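Kerkix kitchen data meeting, minutes, 08/05/2022

I took notes again, so blame me for the spelling!

Count so far. We have 2,123 examples in the Brollow set, which made everybody happy for a minute. Then we looked at how many are cups (too many) and agreed to stop recording cups until plates and bowls catch up.

Plates. Long discussion. The policy Vlad was trained on keeps grabbing a plate in the middle of its long side, and I think that's on us, we all demonstrate it that way. From now on we mix it up: rim at the top, rim at the side, and some takes with two grippers on the same plate. Start each take from a different spot on the counter, please.

Speed. A few of us rush the closing part, me included. We settled on holding for three seconds once the fingers are shut, then moving. It feels silly but it makes the labeling so much easier.

Labels. Piltura now accepts "plate, oval" as its own tag. Old takes stay as they are until February, when I'll go back through them (I did offer, yes).

Failed grabs. Keep them! Tag them as failed and carry on with the same take.

To do: I update the take sheet, and everyone else redoes the two bowl tasks that came out too dark.
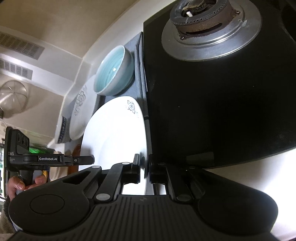 Kerkix Manipulation Data Team
Plate work by the stove, with the flowered plates and the turquoise bowl. Send me corrections to these minutes before the next meeting.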